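Search this manual
Enter a word or part number
Go

Section 3: Preparing, Oiling and Keeping the Wooden Board

October 20, 2024
By the Ustton documentation desk

This section is for owners of the Ploneo 900 wooden board and also for the smaller boards of the same series. The Ploneo 900 is 900 mm long. If you have not yet read Section 2 (Unpacking), please do it first, as the protective paper must be removed in a certain way and the corners can be damaged by a knife.

The board comes to you sanded but without finish. You can use it dry on the first day, but it will take stains very easily. We recommend to complete the steps 3.1 to 3.4 before regular use.

3.1 What you need

- The board
- One bottle of Erna board oil (part 2088, sold separately)
- Two cotton cloths without lint. Old T-shirts are good. Towels are not good, they leave threads.
- Fine sandpaper, only if the surface became rough
- A pair of thin gloves
- A place where the board can lie flat and not be touched overnight

Note: Erna board oil is thicker in winter. If the bottle was stored in a garage or a cold car, bring it into the room the evening before. Do not warm it on a stove or in a microwave.

3.2 Letting the board get used to the room

Wood takes water from the air and gives it back. A new board that traveled in a truck has a different moisture than your room, and it will move a little in the first days.

1. Remove all the paper and plastic, including the strip on the back edge.

2. Place the board standing on its long edge, leaning against an inside wall. Both faces must have free air.

3. Keep it away from radiators, floor heating vents, direct sun and the top of a refrigerator.

4. Turn it once per day, so that the face which looked to the wall now looks to the room.

5. Leave it like this for three days. In a very dry house, or if the delivery was in heavy rain, leave it for five.

6. Put the board on a table which you know is flat and press on each corner with one finger. If it does not rock, continue to 3.3. If it rocks, go back to step 2 for two days more.

CAUTION: Never put a heavy weight on a rocking board to make it flat. The board can crack along a glue line, and this kind of crack is not covered by the warranty.

3.3 Cleaning before the first oil

1. Wipe the dust from both faces with a dry cloth. Always wipe in the direction of the grain.

2. Make the second cloth damp with clean water. It should be so damp that you feel it is cool, but no drop comes out when you squeeze it.

3. Wipe both faces and all four edges. The surface may feel a bit furry after this. It is the small fibers of the wood which stand up, and it is normal.

4. Let the board dry on its edge for two hours.

5. If you feel the fibers with your palm, sand very lightly with the fine paper, only along the grain, and only with the weight of your hand.

6. Remove the dust again. Do not use your breath or a hair dryer.

Note: If you use Moschos cleaning paste for your other kitchen or workshop wood, please do not use it at this step. The paste contains wax, and the oil cannot enter the wood through wax. You may use it later, see 3.6.

3.4 The first oiling

CAUTION: Cloths with oil on them can become hot by themselves when they lie folded or in a heap, and they can start a fire. After the work, open the cloths completely and hang them outside to dry, or put them in a metal can with water and a lid. Do not put them in the trash can in the house.

1. Protect the table with paper. Put on the gloves and open a window.

2. Shake the bottle. Pour a small quantity in the middle of the board. A spot as big as a coin is enough for the beginning.

3. Spread the oil with a cloth until the surface has the same shine everywhere. Add more oil where it disappears quickly. The ends of the board drink much more than the faces, so go over them two times.

4. Wait twenty minutes.

5. Take away all oil which is still on the surface with the dry cloth. Please be patient in this step. Oil which remains on top becomes sticky, and to remove it later is much more work.

6. Turn the board and do the same on the other face. Always oil both faces on the same day. A board with oil only on one side will bend to the dry side or away from it, depending on the season.

7. Stand it on its edge until the next day.

8. Repeat steps 2 to 7 one more time.

After the second coat the board may be touched and moved, but the oil becomes fully hard only after 13 days. In this time you can use the board for dry things. Do not wash it, do not put wet glasses or plant pots on it, and do not cover it with plastic or a rubber mat.

How to know if it was enough oil: let one drop of water fall on the board after the 13 days. If the drop stays round for a minute, the finish is good. If it goes flat and makes a dark mark, give one more thin coat and wait again. The dark mark will go away when it dries.

3.5 Choosing the surface under the board

Many customers write to us about boards that became curved after some weeks, and in most of the cases we find the reason under the board. The top face can breathe and the bottom face cannot. Glass, polished stone and plastic tablecloths are the usual problem. Water runs under the board when somebody wipes the table, and it stays there.

1. Choose a surface that is flat and dry.

2. If the surface is closed (glass, stone, lacquer), put the four cork feet from the small bag under the board, one near each corner and not closer than two fingers to the edge.

3. If the surface is open or perforated, the feet are not necessary, but you may use them if the board slides.

4. Once per week, lift the board and feel the underside with your hand. If it is cool or damp, stand the board on its edge overnight. 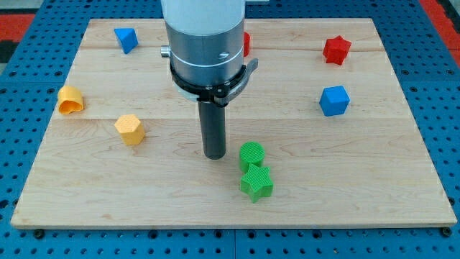 Photo: Ustton / all rights reserved

A light maple board can lie directly on a pegboard table. Check that no pins or hooks are left in the holes under it, they will press marks into the bottom face.

Note: Pale maple shows small scuffs and light streaks earlier than a dark wood does. They do not change how the board works and you do not need to send it back. Faint straight lines along the length are the seams between planks. A darker streak, similar to a knot, can also be a natural part of the wood. If you can put a fingernail into a line, this is something different, and you should look in Section 5.

Plastic blocks, cups and other light objects can stay on an oiled board as long as you like, when the 13 days are over. Soft rubber and soft vinyl are an exception. They can react with the oil and leave a yellow or gray shadow which goes deep.

3.6 Everyday care

1. Wipe the board with a damp cloth after use, then with a dry one. Both faces, also if only one was used.

2. For sticky dirt, use warm water with one drop of dish soap. Do not use vinegar, bleach or the rough side of a sponge.

3. For dull places, take a little Moschos cleaning paste on a dry cloth, rub along the grain, wait ten minutes and polish. You can do this when the oil is fully hard.

4. Oil the board again when the water drop test from 3.4 fails. For a board in daily use it is normally two times per year. One thin coat is sufficient.

A good month for the second oiling is November, when the heating is switched on and the air in the rooms becomes dry. If you find fine cracks at the ends of the board in winter, put more oil on the ends first and look again after a week, they often close.

CAUTION: The board must not go in the dishwasher and must not lie in a sink with water. Also a short time is too long.

3.7 If something went wrong

The surface is sticky after two days.
Too much oil stayed on it. Put a few drops of fresh Erna oil on a cloth, rub the sticky place until it becomes soft, and dry it immediately with a clean cloth.

The board is rocking.
Lay it with the hollow side down on a dry towel overnight. If it is not better after three nights, contact us with a picture of the board from the short end.

White ring from a glass.
Wait one day. If the ring is still there, sand lightly with the fine paper and oil only this place, with a soft transition to the rest.

Black spot.
This is usually iron, from a can or a screw that stood wet on the wood. Sanding helps only if the spot is fresh. Do not try lemon juice on maple before you tested it on the bottom face.

The board smells.
New oil has a smell of nuts and it needs two weeks to disappear. If an old board smells sour, it was stored wet. Dry it on the edge, sand both faces and begin again from 3.3.

Storage for a longer time: wrap the board in paper or a cotton sheet and keep it standing in a heated room. The cork feet can be kept in their bag and taped to the outside of the paper.

Continue with Section 4: Fitting the Handles and the Edge Stop

Related items
Section 2: Unpacking
Section 5: Cracks, Seams and Warranty
Erna board oil, safety sheet (part 2088)
Moschos cleaning paste, how to use
Spare cork feet for Ploneo boards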